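The Skonport table had to be assembled in sequence. Evander Kinnear had written the sequence himself in June and was now obliged to follow it.

Tray first, flat on the black top. Peg to the centre of the tray. Cross-piece to its own side, stub down. The manual from Güler allowed a tolerance of 2 mm at the peg and none at the stub. Kinnear had queried this in writing and received the manual again.

Tray, peg and arm at the Esness bench.

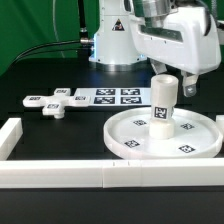
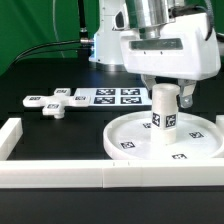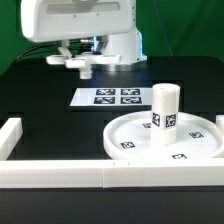

He entered the date, August 31, 2026, and initialled it. The log had space for 2000 entries and a column headed Remarks, which he had never used.

"Does it seat?" the woman from Flisivon asked over the phone.

"It seats or it doesn't. There are four outcomes on the form and two of them are the same."

"Which two?"

He checked. The form had been revised – someone had changed the colour of the heading and removed a line.

"I'll have to ring you back," he said, and under Remarks he wrote: see previous. There was no previous. He ruled a line beneath it and went to find the old form.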